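Greiferschlupf (Robotik)

Greiferschlupf nennt man den Fehler, bei dem ein Werkstück zwischen den Backen wegrutscht. Ich kenne ihn vor allem vom Zweiarmplatz Dulard – da hat er mich 14 Tage gekostet!
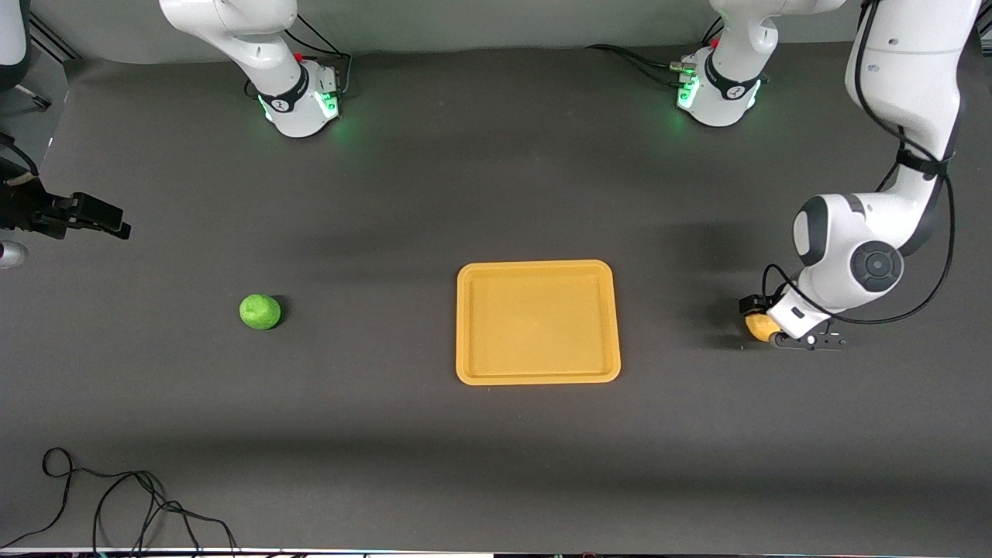
Zweiarmiger Aufbau mit Zitrone im Parallelgreifer, Limette und Schale

Typisch ist er bei runden, glatten Sachen wie Obst. Bei mir meldete die Steuerung trotzdem »gegriffen«, und zwar 9-mal. Seit November prüfe ich die Backenweite nach jedem Anheben noch einmal.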